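**Ticket 1783: hand-held gripper, right finger lags and won't close fully**
Opened by: Cúc Khương
Assigned to: Matúš Mikuš
Site: Satthorpe, upstairs workroom
Status: open, waiting on part

**Cúc, 2 May 2023, first entry**

Hello Matúš, and sorry to land this on you when you've only just got the Daltus job off your desk. The gripper we use for the power strip task has started playing up. When I squeeze the trigger the left finger comes in nicely, as it always has, and the right one thinks about it for a moment and then follows. Most of the time they still meet. But on 14 of the 40 tries I did this morning the right finger stopped short, and the button press or the cable pick-up was spoiled because everything arrived lopsided.

I did switch it off and on again (I know you'll ask!) and I wiped down the rail with the dry cloth, the one from the drawer and not the one Thắng uses for his glasses. No change. It opens perfectly well, all the way out, every time. It's only the closing.

**Matúš, reply**

Thank you for writing it up so fully, it makes my life a great deal easier. A late finger on one side is nearly always one of two things on this model: either the mounting arm has worked a bit loose and the finger is tipping before it travels, or the little drive belt has stretched. Could you open it right up over the strip, hold it still, and then push each finger gently inwards with a pencil? Power off for that please, and keep your own fingers out of the gap. I had a nasty nip from one of these in October and I was quite sure it was off.

If one side rocks and the other doesn't, it's the arm. If both feel firm, I'd start looking at the belt.

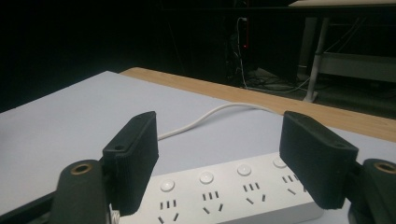

**Cúc, second entry**

Right, I've done the pencil test, three times over because I didn't trust myself the first time. Both fingers feel firm. There's the tiniest bit of give on the right, but when I went back to the left I decided there was the same amount there too, so I don't think I can blame the arm.

What I did notice, and I feel a bit silly for not hearing it earlier, is a soft ticking when the right side starts to move. Thắng had the radio on all morning. With the radio off you can hear it from the door. I tried it slowly and it ticks, then catches, then moves. When I squeeze quickly it ticks more and gives up early.

I also tried it with nothing between the fingers, in case the cable was dragging on them, and it did just the same.

**Matúš, reply**

That's the belt, then, or I'll eat my hat. The ticking is the teeth skipping on the pulley. Please don't tighten it yourself, tempting though it is, as the screw is very small and goes into plastic, and Ctibor stripped one last year and we had to send the whole body back to Tsakiris.

I looked in the cupboard and the counter on that unit was at 191 hours when I last serviced it. I ought to have changed the belt then and I didn't, so this one is on me. I've ordered two so that there's a spare.

**Thắng Thân, note**

Sorry about the radio. I've put the power strip sessions on hold and moved Tatiana Tóth over to the Sedance unit for now. Her recordings from this morning need checking as well, please, as she had the faulty gripper before Cúc did and may not have spotted the lag. I've put a sticker on the handle saying DO NOT USE in red pen.

**Cúc, third entry**

Tatiana and I went through her recordings over a cup of tea. The lag is there in the later ones, though much milder, and we've set those aside in a folder with this ticket number on it. The earlier ones look fine to both of us, but a second opinion would be welcome.

Matúš, the belts can come to me at the front desk. I'll leave the unit in its case, switched off, with the battery out and next to it.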